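Balport extends snack stall season through October

Snack and tea stalls on the Balport waterfront will stay open through October this year, a month longer than last season, after the town agreed to keep the power and water hookups running on the lower promenade.

The change covers all 16 pitches between the ferry steps and Kindier Street. Stallholders had asked for the extra weeks in the spring, saying that fall trade had grown since the Brelline ferry added a late afternoon crossing.

Under the new terms, stalls may open at 10 a.m. and must close by 8 p.m. Until now the closing time after August was 5 p.m. Pitch fees for the added month will be charged at the summer rate, and stallholders who do not want to stay on can give up their space at the end of September without a penalty.

Packaged food is now allowed at every pitch. Under the old rules only five stalls could sell it, and the rest were limited to food cooked or prepared on site. The town said the split had become hard to enforce, with several hot food sellers already keeping a box of chips or crackers behind the counter.

Imported snacks have been among the steady sellers on the promenade in the past two years. Dramani, the wholesaler that supplies most of the stalls, said it plans to add a second weekly delivery to Balport once the longer season begins. The company brings in dried fruit, rice crackers, seaweed and spiced bean curd, and sells them by the case from its warehouse behind the bus depot.
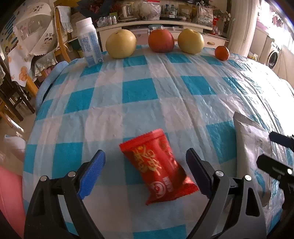
A red snack packet with Chinese lettering on a checked plastic tablecloth.

Sellers of imported goods will have to keep an English ingredient list at the stall and show it to any customer who asks. Allergen information must be posted where people line up. The town will check for both during its regular visits, and a stall that fails three checks in one season will lose its pitch.

Seating is also set to change. The shared tables near the ferry steps will be moved back from the railing to leave more room for strollers and wheelchairs – a point raised by residents in almost every comment sent in.

Applications for the October pitches open in July at the town office on Kindier Street. Current stallholders will have first choice of their existing spaces.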